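3. The build

3.1 Workshop and frame

The arm was assembled in the shared workshop at Plosdale, where members book floor time by the evening. Two of us did most of the mechanical work, and Kittipong Meesuk wrote the motion code at home and brought it in for testing. We set ourselves one rule at the start: every part we made had to be something another member could make again with the tools already in the building.

The design, which we call Mirnalo, pairs a full-size arm with a segmented hand. A simple two-jaw gripper would have been cheaper. We chose fingers because the objects we wanted to handle (jar lids, folded cloth, hand tools) differ so much in shape, and because Hélène Arsenault had already drawn a thumb joint for an earlier project. Her drawing was changed in one respect only — the base of the thumb was moved outward by 9 mm so that the tip could meet the first finger squarely.

3.2 Covers and cables

Cables that run along the outside of an arm catch on things. Our first layout used clips, and two of them broke in the first month. We then moved to soft covers over the upper arm and left the forearm smooth, so that the area near the hand could be wiped down and checked by eye. Figure 2 shows the arm with its ribbed sleeve, the forearm below it, and the hand with its fingers extended. The round metallic cap is at the thumb joint.
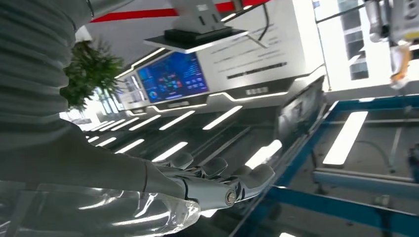 Vol. 2, p. 300

Figure 2. Arm, sleeve and hand, with the blue bench frame at right.

The ribs matter more than the fabric. A plain tube of cloth bunched at the elbow and pulled tight on the far side, and the motor current rose each time the arm folded. With ribs the sleeve closes up and opens again along its length. We made the pattern by wrapping the arm in paper at full reach and adding a hand's width.

3.3 Wear test

We ran the arm through 1,000 fold-and-reach cycles with the sleeve on, stopping every 300 to look at the seams and check the thumb for play. The lower seam began to fray before the second stop and was sewn again with a wider stitch. The thumb needed its bolt tightened once. No cable failed during the test.

The control box, built to the Shehu layout described in Section 2, was left unchanged throughout. We did not test the hand under load in this series — those runs were started in April and are reported in Section 4.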